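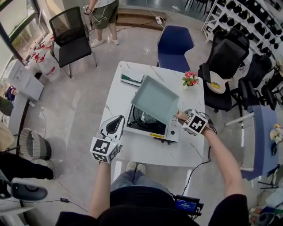 Week 2 of teaching myself Ethiopian coffee at home and I'm hooked, you guys! I roast the beans, grind them, brew them, and my whole apartment smells like toast and berries. One burner is plenty — a white portable gas stove like this, with a round knob on the side, and you're in business.

Loretta Greenberg asked about beans. I'm on a bag from Mamo, 11 dollars, still green when you buy it. Keep them moving the whole time or they scorch (ask me how I know).

Next: popcorn! You serve it with the coffee and it's SO good together. Tiruwork Gebremichael says go easy on the salt.

Three rounds from the same grounds, each one lighter. The second is my favorite — still strong, but softer. Trying cardamom tomorrow!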